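Reading > Kids and Teens > How-To > Running a Series

Print this page | E-mail this page to a friend

How to read a long series aloud without losing the thread

I've read four long series out loud to my two now, and the one that nearly finished me was Lurska. Ten books, a map that changes every volume, and a villain who goes by three different names depending on who's talking to him. We stalled in the middle of book 4 and had to go back to the start of book 3. My daughter still brings it up.

So this is how I do it these days.

Start by working out the order before you borrow anything. Publication order and story order are often different, and the number on the spine can't always be trusted (my library's copies of Lurska had the prequel labelled as book 1, which gives away the whole business with the lighthouse). I go by publication order every time. If there's a prequel, it waits until the point where the author wrote it.

Next, add up the pages. I know, I know. But Lurska comes to 2887 pages in the paperbacks, and the Gironley Hall books are 2385, and it's good to know what you're signing up for! We get through nearly 100 pages in a decent week, less when there's swimming. If the sum says you'll still be going in July, tell the kids that up front and let them decide.

Then get yourself an exercise book. Mine has one page per character and I write down the name, how I've decided to say it, and what voice they've got. The voice is the part I used to skip. I gave Captain Orbán a sort of gravelly mutter in book 2, forgot all about it, and he came back in book 5 sounding like my aunt. There was an uproar. Now I put "gravelly, slow" beside his name and practise a line in the kitchen first.

At the end of each night, write one sentence about where you stopped. Just one. "Kukura has the key but thinks it's a whistle." Read it out before you start the next night and everybody's back in the story, even the one who fell asleep.

Stop before the chapter ends if you can bear it. Most chapters in these books finish on a cliffhanger, and if you stop there you'll be begged for another until half past nine. Two pages earlier is a much calmer place to turn the light off. I learned this from Jean Tosh at our library and I've been grateful ever since.

For the gap between books I leave three or four nights and read something short, poems or a picture book they've supposedly outgrown. Then I flip back through the exercise book with them and let them tell me what happened. They get bits wrong and argue about it, and that's half the fun.
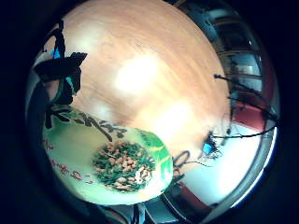

Magdolna Pap wrote in to say she does the opposite with chapter endings: she always reads right to the cliffhanger, shuts the book, and has each child guess what's coming before lights out. The guesses go on a slip of paper tucked in at the page. She reckons her youngest has never once asked for another chapter, being far too keen to see if he was right.

I tried it with the last Gironley and we were up till ten, so it may depend on the kid. The slips of paper I'm keeping, though. They make a very good bookmark.

Filed under: Reading aloud, Series fiction, Ages 8 to 12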